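Chapter 7
Two Arms, One Dish Rack: Planning a Job Your Build Can Do

What you will need for this chapter: the finished pair of arms from Chapters 4 and 5, your enclosure or bench with its surface marked off in squares, a wire dish rack, a few glasses and mugs you don't mind losing, a roll of soft cable ties, a notebook, and more patience than you think is reasonable.

If you have worked through the book in order, you now have two arms that power up, find their zero positions and move when told to. That is a fine thing to have built on a kitchen table or in the corner of a shared shop, and I hope you took an evening off to enjoy it. When my own pair first moved together, in the back bay at the Imwood workshop, I sent them through the same little wave over and over until somebody asked me very kindly to go home.

Sooner or later, though, the waving gets old and you want the arms to do a job. This chapter is where we choose one. I have picked dishes, and I'd like to spend a few pages on why, because the thinking carries over to whatever you end up doing with your own build (sorting screws, watering seedlings, handing you the right screwdriver and so on).

7.1 Why dishes make a good first job

A dish rack gives you a lot of practice in a small space. The objects are all things you own already, they have sensible sizes, and they come in enough shapes to keep you interested. A mug has a handle, so it matters which way it is turned. A tumbler has no handle but it may have facets, and facets catch the light and confuse whatever camera you are using. A plate lies flat and wants to be picked up by its edge, which asks for a different grip altogether.

The rack itself is the part people underestimate. Beginners tend to think of it as furniture, something the arms work around, when most of the trouble in the first few weeks comes from the wires. A fingertip that is a little too low will catch on a rail, and a mug handle has a real talent for finding its way between two wires.
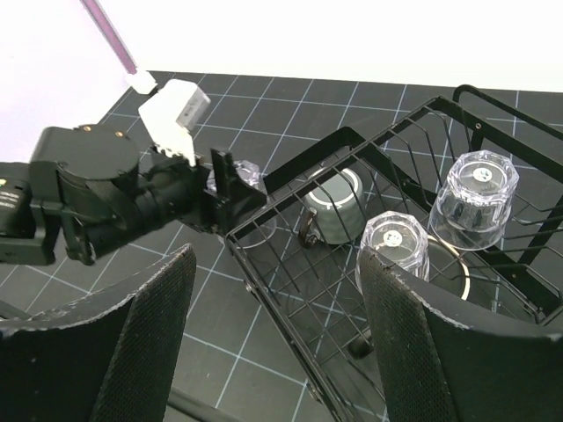 Loading order deserves some thought before you write a single motion. Take a pencil and sketch your rack from above, then mark the direction from which each arm will come in. Anything that stands close to the corner where an arm enters is going to be in the way of everything behind it, so on the way in you fill the far side first, and on the way out you clear the near corner first. An upside-down glass right at the corner of the rack, with a gripper just in front of it, is the sort of arrangement to look at slowly. The glass is easy to reach, and for exactly that reason it is easy to bump while you are going after the mug farther back. Notice too that inverted glasses offer you their bases, so your fingers have to come down along the outside of the walls, and you need a clear space on both sides of each glass to let them do it. Small round stickers on the bases are a handy thing to keep, if your glasses come with them. A clear base against black wire is hard to pick out on a screen, and a white dot gives your eye somewhere to land.

A word about wear. Gripper fingers rub against rails, against the work surface and against each other, and the coating along the outside edges will scrape off and leave pale marks. Mine looked brand new for perhaps an afternoon. Wear on the outside curve is mostly a matter of looks, but wear on the textured inner faces affects how well you hold things, so check those at the start of every session and write down what you find.

7.2 Giving both arms enough room

With one arm, you can be sloppy about space and get away with it. With two, every movement has a neighbor. My rule at Imwood is to keep 35 millimeters between the arms at all times while I am still learning a task, and to shrink that number only when I have watched the whole routine run at low speed and been bored by it. Boredom is a very good sign in this hobby.

The simplest plan is to divide the surface down the middle and give each arm its own side. It is a good plan for your first day. After that you will find that the interesting jobs live near the center line – picking up a mug on one side, say, and carrying it to a rack on the other – and you need a way for one arm to wait while its partner works. Raising the waiting arm up high over its own side is usually better than folding it back, provided the cables are long enough to allow it.

Cables, then. Run each one along the links and tie it down lightly, leaving a generous loop wherever a joint bends. Move the joint by hand through its full travel before you trim the ties. If a loop pulls tight anywhere, start that section over, even if it means undoing work you were proud of. I lost a whole weekend in October to a loop that was just a finger's width too short, and I had the spare cable sitting in a drawer the entire time.

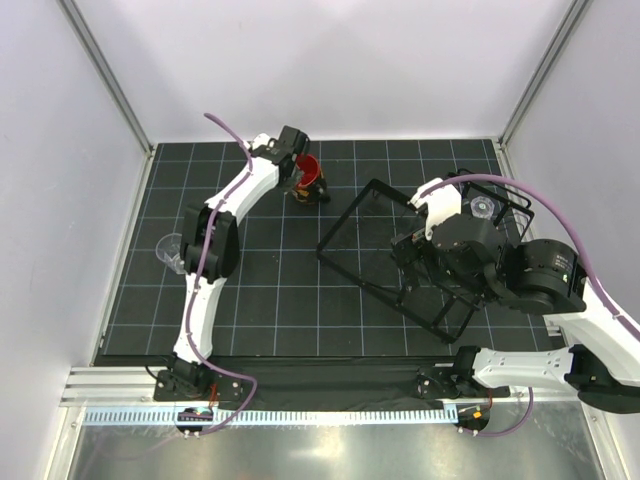
7.3 Before you begin: a short bench check

Go through these points with the power off, and keep the page open beside you the first few times.

Push gently on each base. Nothing should rock. If it does, tighten the mounting plate before you go any further.

Set the rack down at the angle you sketched, and note which squares of the grid its corners fall on. When it gets knocked, and it will, you can put it back where it was.

Clear away anything you are not going to use today.

Put one mug out on the surface, well away from the rack, with its handle turned to a side where the fingers will not meet it. That mug is your first exercise.

Check that your speed limit is set low. I use 3 percent of full speed for a new motion, and I have never regretted it.

Find the stop button with your eyes closed.

When all of that is done, turn the power on and let the arms find their zero positions. Exercise 7A begins with the mug and a single arm, and the second arm joins in at 7B, once you can pick the mug up and set it down on the same square without nudging anything else. Plan on doing 7A many times over. My notebook shows 71 tries before I moved on, and a good number of those end with the word "handle" underlined.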